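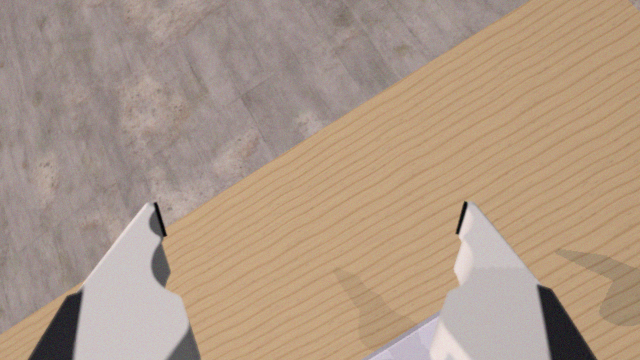
Urthorpe Robotics Club, Simulation Section
Minutes of the meeting of 10/24/21

Present: Solène Pichon (chair), Washington Damasceno, Gervásio Xavier, Raíssa Barros
Apologies: Wellington Vieira
Minutes taken by: R. Barros

1. Minutes of the previous meeting
Approved with one correction. Under item 4, "joint limits" should read "joint velocity limits."

2. Status of the Wollo pick task
W. Damasceno reported on the simulated pick task for the Coutinho student challenge. The wrist view renders with both fingertips, the wood tabletop and part of the floor. Cast shadows are now switched on. The black contact pads are modeled as separate bodies so that friction can be set on them without changing the rest of the finger.

The current batch stands at 556 simulated episodes. Of these, 26 ended with the solver reporting an unstable contact. All 26 used the old time step. W. Damasceno will rerun them at half the step and keep the same random seeds.

3. Rendering
G. Xavier asked whether the wood grain and the worn patches on the floor should stay the same in every episode. He is concerned that the policy will learn the floor texture. S. Pichon preferred to leave textures fixed until the baseline is complete, then vary the floor first and the table second. Agreed.

Shadows add to render time. G. Xavier measured roughly 3 seconds more per episode on the club workstation. Accepted for now. Shadow resolution may be lowered if the queue gets too long.

R. Barros noted that the lavender object is only partly in view at the open pose, with one finger in front of it. Discussion followed on whether to tilt the wrist camera or to add a fixed overhead view. The challenge rules allow 2 cameras. Agreed to try the overhead view first, as the wrist mount dimensions have already been sent to Kovance for the physical build.

4. Gripper model
The collision mesh for the fingers is a convex hull and fills in the curved recess below each pad. The visual mesh is correct. S. Pichon asked for the collision mesh to be split into convex parts. W. Vieira had sent a note in advance offering to do this, and the offer was accepted. File naming to follow the existing pattern, left and right kept separate.

The opening width at the start pose was not changed.

5. Workstation time
Overnight runs are to be entered on the shared sheet before 6 p.m. Two runs were lost when a second user restarted the machine. No objection to a login message.

6. Other business
The written report is due in April. G. Xavier will circulate an outline. The section on contact settings is assigned to W. Damasceno.

Actions
WD: rerun unstable episodes, report solver settings
WV: split collision mesh
GX: overhead camera test, report outline
RB: login message on workstation
SP: confirm camera rule in writing with Coutinho organizers

Meeting closed at 4:40 p.m. Date of next meeting to be set by email.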